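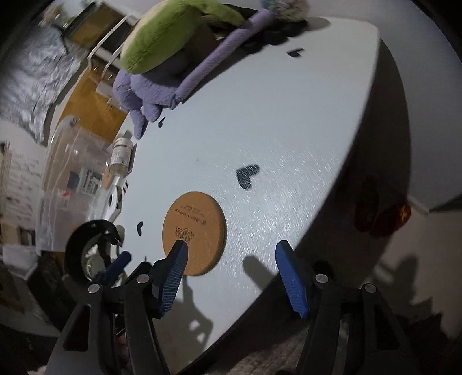 Sevine to Hold Open Day on Hand-Held Gripper Work at Its Plondden Site

PLONDDEN, July — Sevine, a developer of hand-held grippers and software for robot training, will open its Plondden site to visitors this month for a day of working demonstrations. The program covers the recording of manipulation tasks with a hand-held gripper, the review of those recordings, and their use in training a two-jaw robot arm. Doors open at 9:30 a.m. and the last demonstration starts at 4 p.m.

The main demonstration is a tabletop tidying task. An operator holds the gripper, closes its jaws on small household objects one at a time, and moves each to a set place. Objects are of the kind found in any living room: coasters, soft toys, small bottles, flat decorative pieces. Flat objects are treated as a separate class. A coaster lying on a smooth table gives the finger pads only a thin rim to work against, and the operator must choose between pinching the rim directly and sliding the object toward the table edge first. Both methods will be shown.

Visitors will be able to try the gripper themselves under supervision. Each turn lasts 2 minutes and is recorded only with the visitor's written consent. Recordings made on the day will be stored apart from Sevine's working data and can be deleted on request before the visitor leaves.

"Thin objects take up a large share of our failed attempts," said Jae-in Cha, head of manipulation at Sevine. "A soft toy will forgive an approach that is a centimeter off. A coaster will not. We want visitors to see the failed attempts as well, so the demonstrations will run without editing or restarts."

The demonstrations draw on Gindora, Sevine's in-house collection of household tasks. As of this release Gindora holds 2,638 recorded episodes, of which 466 deal with flat or thin objects on hard surfaces. Episodes are recorded in furnished rooms under ordinary room lighting, and glare and cast shadows are left in the material. Each episode is checked by a reviewer, who marks the moment of contact, the moment of release and any slip in between.

A second station will cover review. Staff will play back episodes at reduced speed and show how contact is marked when one finger pad touches an object before the other. Visitors with a technical background may take part in a short marking exercise and compare their marks with those of the Sevine reviewers.

At the third station, a fixed arm fitted with the same type of finger pads will run a policy trained on Gindora episodes. The arm was supplied by Ruppert, which also built the mounting table. Runs will be started on the half hour. Sevine will post the result of every run, including stops and dropped objects, on a board beside the station.

Attendance is free. Places on the hands-on sessions are limited to 17 per session and must be booked in advance through the visitor page on the Sevine website. The review station and the fixed-arm station do not require booking. Children under 12 may attend with an adult but may not enter the marked area next to the fixed arm while it is running.

The site is on one level and has step-free access from the parking lot. Photography is allowed at all stations except the review station, where episodes recorded in private homes are shown on screen.

About Sevine
Sevine designs hand-held grippers, finger pads and review software for teams working on household robot manipulation. The company is based in Plondden and runs the Gindora task collection.

Press contact
Sevine Press Office, Plondden
Interviews with Jae-in Cha are available on the open day between 1 p.m. and 3 p.m. by prior arrangement.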